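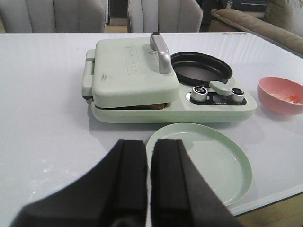
How to Run a Movie Marathon at Home Without Losing Half Your Guests

I've been doing an all-day movie marathon every February since college, and for the first few years it was kind of a disaster. People drifted off after the second film, somebody always fell asleep across the good couch, and one year we spent 40 minutes arguing about what to watch next while the menu music looped. I've gotten a lot better at it! So here's how I set one up now, start to finish.

Pick a thread, and keep it loose

You want something that ties the movies together, but it shouldn't feel like homework. "Heist movies" is great. "Every film by one director in order" sounds great and then you hit the three slow early ones before lunch and everybody's on their phone. My favorite year was "movies that mostly happen on a train" (you'd be surprised how many there are, and how different they are from each other).

If you're stuck, ask each guest for one title and look for a pattern. My friend Anwara sent me a musical, Sunil sent a courtroom drama, and I ended up with a lineup of movies where someone has to perform in front of a crowd. It worked way better than anything I'd have come up with alone.

Do the math on running times

Look up how long each movie is and write it down. Then add a break after each one, at least 15 minutes, and a longer one for dinner. We start at 10 in the morning and I aim for five movies, which gets us done a little before midnight. I tried a full 24 hours once. Never again. By the end there were two of us awake and neither of us can tell you what the last movie was about.

Put the order together like a playlist

Start with something bright and easy, because people will be walking in late with coffee. The second slot is where your long one goes, while everybody still has the patience for it. After that, go short. Right after dinner you need noise and jokes – anything quiet and you'll hear snoring inside of ten minutes. Save the one everybody already loves for last. They can talk over it and quote the lines and it won't matter if they nod off.

Subtitled movies go before dinner, by the way. I learned that one the hard way with a gorgeous three-hour drama that I put on at 9 p.m.

Check every movie the night before

I mean really check it. Open the app, make sure the title is still there, and press play for a minute. Movies leave streaming services all the time and they love to do it at the end of the month. If you're playing discs, put each one in and get past the menu. While you're at it:

Turn off motion smoothing on the TV. It's usually buried in the picture settings, and the name is different on every set.

Turn on captions for everyone. Half the room will thank you and the other half will stop noticing.

Set the volume using a loud part and a quiet part, then leave the remote with one person.

Have one backup movie ready. Mine is always something under 90 minutes.

Settle the arguments ahead of time

Send the schedule out a few days early with start times, so people can come for the parts they want. Plenty of my friends only show up for two movies and that's fine. Phones are okay in the kitchen. Talking is okay in anything we've all seen before. And each guest gets one veto for the whole day – once it's used, it's gone. Tharindu burned his at 10:30 in the morning last time and had to sit through a killer doll movie from 2000 with a blanket over his face.

Keep score if you like that sort of thing

I hand out little cards and everyone rates each movie out of 10 during the break. We read them out loud at dinner and again at the end. The winner's poster goes up in my hallway until the next marathon, and whoever suggested the lowest scorer has to stay and help me put the chairs back.

I'm already working on next year's list. It's either going to be movies set at a hotel or movies with a terrible wedding in them, so if you've got a good one for either pile, leave it in the comments!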